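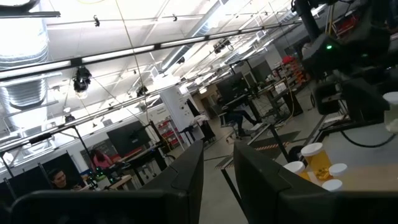

Against the Second Password

By Flynn Quinlan

My electric company has asked me to prove I am myself. I respect the caution. There are surely gangs roaming the country, breaking into strangers' accounts and paying their bills.

I counted my logins one Friday night, which tells you how my Friday nights go. The total was 258. One of them is for a sandwich shop in Unstead that I visited twice. The shop knows my birthday, my phone number and the name of my first pet, and in return I am 500 points away from a free bag of chips.

I'm old enough to remember buying a sandwich with money. You handed it over, they handed you the sandwich, and the relationship ended there. If you came back often enough, a woman behind the counter might start putting the pickles on the side without being asked. She stored this information in her head. As far as I know there was never a breach.

The account has crept into everything. My dentist has a portal. The parking garage has a portal, and it doesn't talk to the app that opens the gate of the parking garage. Last October I bought a toaster from a company called Clolari, and a card in the box invited me to "complete my setup" online. I had plugged it in and put bread in it. I felt I had been fairly thorough.

The defense is always convenience, and I'll grant some of it. I don't miss standing in line at the bank. I like renewing a library book at midnight in my socks. But the bank and the library have a reason to know who I am. The toaster is just curious.

What bothers me most is the work. Every business that used to keep a file on its customers has handed the filing to the customers. I update my address. I upload my own insurance card, sideways, 2 times, until the system accepts it. When something goes wrong I'm told to check the help center, where I can read what other filing clerks have tried.

So I propose a modest rule. If I can pay for the thing and walk out with it, the seller gets my money and a nod. Anyone who wants my mother's maiden name should have to ask for it out loud, across a counter, with people waiting behind me.

I'd post this on the Unstead community page, but I'm locked out until they mail me a code.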